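Work surface

A work surface is the flat upper part of a table, bench or counter on which a task is carried out. The term covers kitchen counters, sewing tables, drafting tables and workshop benches, along with loose boards laid over an existing table.
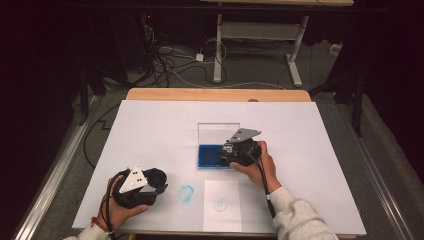 Rosaire Boychuk

Updated Nov 4, 2019

Terminology

In Canadian usage "counter" or "countertop" is the usual word in kitchens, while "bench" is kept for workshops and laboratories. Australian speakers use "bench" or "benchtop" for both. The trade calls the horizontal part the top and whatever holds it up the base or carcass, and the two are often bought separately.

Materials

Solid wood is the oldest material still in common use. Maple and beech are favoured for benches that take hammering, as both are dense and close-grained. Softwoods such as spruce and pine are cheaper and dent easily, although a dented top can be planed flat again.

Laminate tops consist of a thin decorative sheet bonded to particleboard or plywood. They wipe clean and resist most household stains. Their weak point is the seam, where water can reach the core and cause swelling. Stainless steel is standard in commercial kitchens. Stone is hard-wearing, but marble and limestone are marked by lemon juice and vinegar.

Height

The height of a surface depends on the job and on whether the worker sits or stands. Fine work such as engraving is done on a high surface, near the eyes. Heavy work such as kneading or planing is done lower, so that body weight can be used. A seated writing desk is commonly set near 30 inches.

Colour and finish

A pale, matte surface reflects light evenly and makes small dark parts easy to find. Gloss finishes produce glare under overhead lamps, which can be tiring over a long shift. Dark surfaces suit work with white thread or paper. Some shops keep a light board and a dark board and change them as needed.

Loose boards

A loose board protects the table beneath it and can be replaced when worn. It may be held by clamps, by a lip along the front edge or by its own weight. Thin boards tend to warp if one face is painted and the other left bare – the usual remedy is to seal both.

The Detamwood bench

A regional pattern, the Detamwood bench, was made in the village of Plirninley by the Tusside joinery. It had a reversible top 44 inches long, fixed with 2 wedges. The firm's order book lists 2,283 of them. Most went to schools, and deliveries were made in July, when classrooms were empty.

Care

Oiled wood is normally re-oiled when it begins to look dry. Laminate should not be scoured. Glue and paint are easier to lift from a waxed surface than from a bare one.

See also

Workbench
Drafting table
Cutting board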